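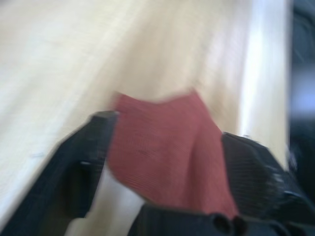 the tabletop, pale wood, small dark mark over toward the left

vatden_nights
Posted April 2021
OK so I need opinions before I do something dumb. I got a secondhand table and I love it, but I've been reading up on finishes and now my head is spinning. My neighbor Razia swears by plain oil, my brother in law says poly or go home. We eat at it every single day, two kids, lots of juice (so much juice!). What would you all put on a light wood top that won't turn it orange?

gilani_n
Hardwax oil. I did ours last July and it still looks great. Two thin coats, wipe off the extra, leave it alone for a week. If you get a stain you sand that one spot and touch it up, try doing that with poly.

Saqib Q
With two kids? Come on. Water-based poly, satin, three coats. It stays clear and you can wipe up anything. I've oiled tables before and I was redoing them every year, I have better things to do with my weekends.

gilani_n
Every year?? What were you using, salad dressing?

Saqib Q
Mineral oil lol. Fine, fair point. Still wouldn't oil a kitchen table.

plollska
What's on it now though? Nobody can tell you what to use until you know that. Put a drop of water somewhere underneath and see if it beads up. If there's old wax on there the poly won't stick and you'll be peeling it off in sheets, ask me how I know.

vatden_nights
Didn't think of that! The seller was no help, he just said "it's been treated." Will try the water thing tonight. Also is the little dark mark going to sand out or am I stuck with it?

Ehsan S
Depends how deep it goes. Start with 150 grit and go easy, with the grain, and do a bigger area than the mark itself or you'll get a dip. If it's an iron stain sanding may not get it all, oxalic acid works on those. Gloves and goggles please.

Saqib Q
Or put the fruit bowl on it.

plollska
Test whatever you pick on the underside first. Even the clear stuff changed the color on mine a little, and I had 8 chairs to match.

vatden_nights
OK water beaded up like crazy, so there's something on there. Off to buy sandpaper, and I'm leaning poly, sorry gilani!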